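Does the "one in, one out" toy rule work for anyone long term?
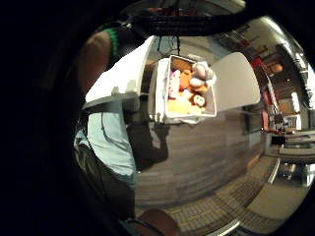
The current plush bin. Six in there at the moment.

radgate_mom
Posted 9:40 pm

I keep seeing the one in, one out rule pushed as the cure for toy clutter and I have my doubts. We've been at it since November. Every stuffed animal that comes into the house, one has to leave. On paper the number stays flat. In practice my daughter hands over whatever she likes least, which is always something tiny from a party bag, and what comes in is the size of a couch cushion. So the count is the same and the pile is bigger.

I also paid for the Clenen course (45 dollars, don't start) and it's basically this rule stretched over a lot of videos with calm music. Has anybody kept this going for more than a year with kids under eight? Not "we did a big clear-out and it felt great." I mean a year.

---

gravelbed
Posted 9:58 pm

Two years here, one kid, age six. It works if the bin is the limit and you quit counting. If the lid doesn't close or it's heaped over the rim, something goes. He can keep three huge ones or a dozen little ones, I don't care which.

That's one bin, though, and he never was much of a stuffed animal kid. Dinosaurs are another matter.

---

tin_whistle
Posted 10:06 pm

I don't buy it. Any rule where the kid has to give up a thing to get a thing teaches them that presents come with a bill. My sister did this and her son started hiding toys at his grandma's house. He was five! He had a whole second stash over there.

Also who says there's a problem? A kid's room with toys in it is a kid's room.

---

radgate_mom
Posted 10:15 pm

tin_whistle, I'd agree if it stayed in her room. It's on the stairs. It's in the bathroom. Last month we were up over 200 if you count the little figures and the things from cereal boxes, and I did count them, one evening when I was mad.

gravelbed, the bin as limit makes more sense to me than the number. How do you handle birthdays?

---

gravelbed
Posted 10:21 pm

Birthdays get a month off. New stuff stays out for the month and then it has to fit. By then he's lost interest in half of it anyway.

---

oldporchlight
Posted 10:47 pm

Retired preschool teacher. I'll say what I said to parents for a long time: rotate. Keep out what fits in one container, put the rest in a closet, swap every few weeks. The toys that come back are as good as new to a four year old and you haven't thrown out anything.

---

tin_whistle
Posted 10:55 pm

Rotation is just clutter with a schedule. You still own all of it. You've moved it to the closet and given yourself a chore.

---

oldporchlight
Posted 11:03 pm

It's a chore that takes ten minutes. Picking up the whole collection every night takes a lot more than that. But suit yourself.

---

mudroom_dan
Posted 6:52 am

Skeptic on the rotation thing too, sorry. We tried it with three kids. The middle one remembers every object she has ever touched. She'd ask for the one rabbit that was in the attic, every time, at bedtime – never any other rabbit. I was up a ladder in my pajamas more than once.

What did help was cutting off the supply. We told both sets of grandparents: books or swim lessons. One set listened.

---

radgate_mom
Posted 7:30 am

Ha, one set listened here as well. The other side shops at that Evodmont outlet where the plush is sold by the bag. I've asked nicely.

---

pennyjar88
Posted 8:14 am

Where is everyone sending the stuff that leaves? The thrift store near me won't take plush at all now, and neither will the women's shelter unless it has tags. I have two trash bags in the garage from last spring. I'd like to hear from people who got it out of the house, because "donate it" is the step these courses skip over.

---

mudroom_dan
Posted 8:31 am

Animal rescue took ours, for the dogs. Call first. Ours wanted the hard eyes and noses cut off, which was a grim evening's work. Washed, too.

---

tin_whistle
Posted 8:40 am

So now we're cutting the eyes off teddy bears for tidiness. OK.

---

gravelbed
Posted 8:44 am

Dogs like them. I don't see the harm.

---

pennyjar88
Posted 9:02 am

Thanks Dan, will call. And radgate_mom, ask Clenen for your money back. A friend of mine did and got it inside the window, I think it was 30 days.

---

radgate_mom
Posted 9:20 am

Past the window, of course. I'm going to try the bin limit until school lets out and drop the counting. I don't expect much but I'll post again if the stairs are clear.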